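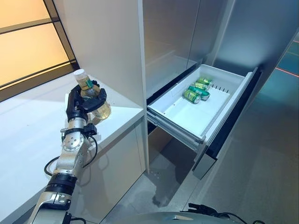
A bottle with a green label and a white screw cap, the sort of drink this week's news is all about.

If you buy your drinks at the corner shop on your way home, start saving the empties! Starting in March, Piltia is bringing in a bottle deposit, and I went along to the public meeting on Sat 10 February to find out what it means for those of us with a recycling bin that's always overflowing (mine is a disgrace).

The basics are easy enough. You pay 30 cents extra on every plastic bottle, and you get it back when you return the empty with the cap on. Glass isn't part of it yet, and neither are milk jugs, which got a loud groan from the back rows. I may have joined in.

There will be 4 drop-off points to begin with. The biggest is going in next to the Demchenko grocery store on the market square, and another is planned for the bus station in Gusasau, so people who commute can hand theirs in on the way to work. The other two will be at the library parking lot and the sports hall.

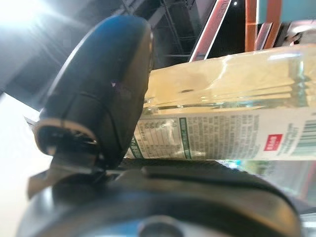 I asked about crushed bottles, as my kids stomp on everything, and the answer was that the label has to be readable or you don't get your money. So no more stomping in our house, at least until the novelty wears off.

Ciltine, the company running the collection, says 27 shops have signed up to sell the marked bottles from day one, and the rest have until the end of summer to use up their old stock. Until then you'll see both kinds on the same shelf, so check for the deposit mark before you haul a bag across town. Small shops don't have to take returns, but they can if they want to, and a couple of owners near me told me they're thinking about it.

The meeting was packed, by the way. The hall holds 290 and I still ended up standing by the coats! A second evening is planned for Gusasau, with the date to go up on the town notice board, and you can pick up a leaflet with the opening hours at the library desk.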